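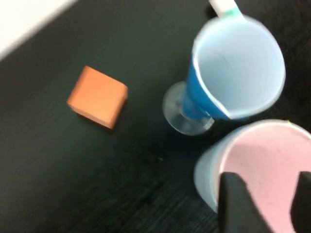
The gripper at the pink-lined cup, seen from the wrist camera. The orange cube and the blue stemmed cup stay on the table as well.

How to prepare a tabletop robot demonstration for visitors

In June we held an open afternoon at Otolora, in room 1421, and the visitors came to the arm in small groups. I write down how we prepare the table, so that other labs can do the same with less trouble.

What you need
A robot arm with a two-finger gripper
A camera on the wrist and a screen the visitors can see
A dark tabletop
A cube and 2 cups of different colors
Tape for the floor

Step 1. Choose the objects
Take objects that people know from home. Strong colors on a dark table are easy to follow on the screen, also for a person who stands in the back row. We tried gray parts from our Vistimis project first and the visitors lost them immediately.

Step 2. Place them
Put the cube on its own, with open table between it and the cups. The cups can stand close together, but then you must teach the approach more carefully. Wipe the table before each group. Small dust looks large on a wrist camera.

Step 3. Teach the approach to the cup
Open the fingers and bring them slowly over the rim. Stop there and look at the screen. The fingers come in from the bottom of the view and they hide a part of the cup, so check from the side also. Save this position under a clear name. Ours was called "cup_2_above", and later we were glad for it.

Step 4. Set the speed
Use 10 percent of full speed when visitors are near. It feels slow to you, but the visitors do not find it slow. If the picture on the screen is blurred during the motion, add a short pause above the cup.

Step 5. Mark the floor
Put the tape outside the full reach of the arm. One person stays at the stop button and does not explain anything. A second person talks.

Step 6. Run it and talk
Say what the arm will do before it moves. Then be quiet during the motion. Questions come by themselves when it stops. At Stendulham, where we went with the same table, children asked mostly if it can hold an egg. We had no egg with us.

Between groups
Put every object back on its place. I use small pencil marks on paper and remove the paper before the next start. Check that the gripper is open and the arm is in the home position.

If a cup falls over, press stop first and only then reach for the cup.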